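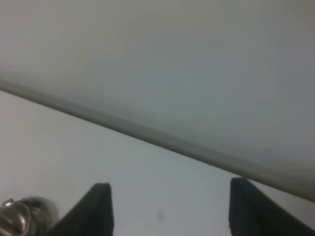 Could the tables be left out between sessions, came the question from the Ostrowski Fund after our last report, or does everything still have to be put away each time? They can stay out now, and it has made a bigger difference than almost anything else we've bought!

**Girklow Tea Tables: progress report to the Ostrowski Fund**
Jul 3, 2021

## Where we've got to

The spring session block is finished. Between Girklow and Hekovby we ran 53 tea sessions and served 606 pots, which is more than we had down in the plan, and the pots were mostly big ones. Both rooms now have plain white tables and stainless steel tea things, and the old mixed crockery has gone to the back cupboard for the garden day.

We said in the application that we wanted people to pour for themselves and for each other. In the old set-up tea came from the kitchen ready poured, with milk already in, and guests sat and waited for it. Now a pot goes to the table with cups and saucers and the pouring happens there. It's slower. It is also much, much nicer, and the talk starts earlier (usually over who likes it strong, and there are firm views on that in Girklow).

## The tea things

We bought the steel sets from Fluson in two deliveries. The first had the wrong lids, which held us up, but they were swapped without any fuss and the second delivery was right.

What we like about them so far:

- the saucers have a raised rim, so a slop from the cup stays on the saucer
- the cups stack for the cupboard and don't chip
- everything can go through the same wash, pots included

What we like less is the heat. A steel cup filled to the top is too hot for some hands, and a few guests have gone back to china, which we keep on the side for anyone who asks. We've started filling cups a bit lower and topping up more often. That has helped, and the topping up is a good excuse to go round and chat. 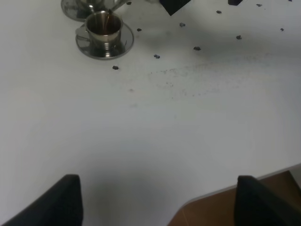 Pouring took some practice too. A steel pot needs a steady tilt, and if you stop halfway the tea runs back under the spout and drips. Our advice at the table is to keep the cup on its saucer, bring the spout close over it and pour in one go. At Hekovby they put a folded cloth under the pot as well, and we've copied that from them.

Strength is still a matter of debate. We brew dark, with loose leaves in the big pots, and keep a jug of hot water handy for people who want it weaker. The strainers are the one thing I would buy better next time. They let the fine bits through and the last cup out of the pot is always a gritty one.

## The tables

White tops show every mark, and we did wonder if we'd regret them. We don't. You can see at a glance what needs wiping, so it gets wiped, and the rooms look brighter even on a grey afternoon. Tea rings come off with warm water and a soft cloth if they're caught the same day. Older ones want a little bicarbonate paste, left on for a few minutes and then rinsed.

Crumbs are a job of their own. We now clear in a fixed order: cups and saucers to the trolley, crumbs swept together with a dry cloth, then a damp cloth over the whole top. Doing the damp cloth first only smears things about, as we found at the Easter session, when there was a great deal of cake.

## Money

The main part of the grant went on tables and steel sets, as planned. We have £107 left in the equipment line and would like to spend it on finer strainers and a second trolley cover for Hekovby. Could you let us know if that's all right under the terms? Tea, milk and biscuits were paid for out of the donations tin and didn't touch the grant.

## Still to do

- Replace the strainers, if you agree
- Put felt on the table feet at Hekovby, where the floor is marking
- Find a better shelf for the pots; they are too heavy for the high one
- Write up the clearing order on a card for each kitchen

Sessions start again after the summer break and the next report will come to you in November. We would love someone from the Fund to come and have a cup with us before then. Girklow has the better cake and Hekovby has the better view, and either room can fit in 2 extra guests with a day's warning.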